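Fevatport Laundry Label Corpus

Version 16. Maintained with the Brulell parser.

Summary

This collection contains 3,049 text records transcribed from care labels on household textiles and everyday clothing. Each record holds the label wording, the symbol codes in printed order, the fiber content statement, and a coarse item category. It was put together to test software that reads care instructions and groups items into compatible wash loads. The records are text only and are distributed as one tab-separated file.

Contents

labels.tsv - all records, one per line
symbols.tsv - lookup table from symbol code to plain wording
splits/ - record IDs for the development and test portions
CHANGES - corrections by version

The development portion has 2,174 records and the test portion has 875. Items from the same manufacturer line are kept in the same portion. Versions before 12 did not do this, and scores reported on them should not be compared with current ones.

Fields

record_id: integer, stable across versions. Withdrawn IDs are not reused.
category: one of bedding, blanket, garment, towel, curtain, other.
fiber: fiber names and percentages as printed, lowercase, separated by semicolons.
symbols: codes in printed order, separated by spaces.
text: full wording of the label. Line breaks are replaced by a vertical bar.
legible: full, partial, or none. Records marked none keep their category and have an empty text field.

Fiber percentages are not corrected when they fail to add up to 100. Lined garments often list shell and lining separately, and the Cao script splits these into two entries before checking totals. Run it before computing any fiber statistics.

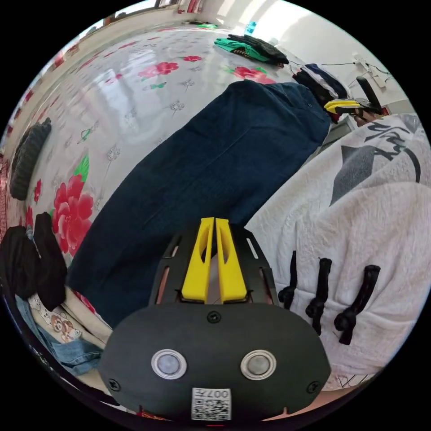
Category is assigned from the item and never inferred from the label wording. Two annotators assign it independently, and a third settles disagreements. Color and print have no field of their own, so a sheet with large red peonies and a plain sheet with the same label produce identical entries apart from the ID. A dark navy garment and a fluffy white blanket get different categories, but nothing in the file tells a load planner that they differ in color. Users who need to separate darks from lights must supply that information themselves.

Known problems

Wool and wool-blend items are underrepresented. Most curtain records come from a single supplier, Putov, and repeat the same four wordings. Drying symbols were coded inconsistently before version 9; the affected records were recoded from the original transcriptions, but partial labels may still contain errors. Temperatures are stored as printed, in Fahrenheit or Celsius, and are not converted.

Loading

The file is UTF-8 with a header row. Quote characters are literal - turn off quote handling in the reader or records with inch marks will be merged. The Brulell parser reads up to 3,000 records per batch by default, so set the batch limit higher or call it twice.

Corrections

Send the record ID, the field name, and the proposed value. Corrections to the test portion are held until the next numbered version.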